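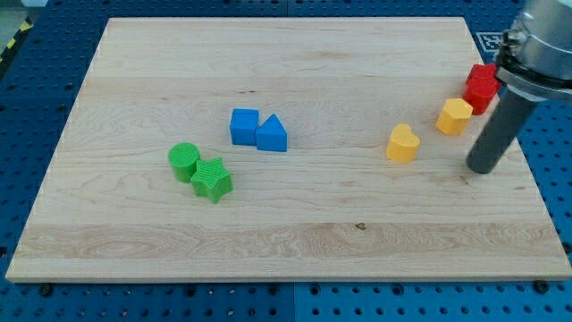

Piras puts its blocks back on the table

Hamville, 18 March 2018 — Toy maker Piras today announces the return of its shape blocks, which left the catalogue in October to make way for something with an app.

The Trestia set includes a cube, a cylinder, a star, a heart, a triangular prism and a hexagonal prism, in plastic. Colours include green, blue, yellow and red. It needs no charging and will not ask for your email address.

"We had 152 letters asking for the blocks and 2 asking for the app," said Veikko Saarinen, head of design. "One of those was from the man who wrote it."

Sorting by colour is the usual way to play. Sorting by shape is also allowed, and grown-ups may find it causes arguments.

Trestia goes on sale at the Flultance toy fair, stand 11. Trade orders start at six sets.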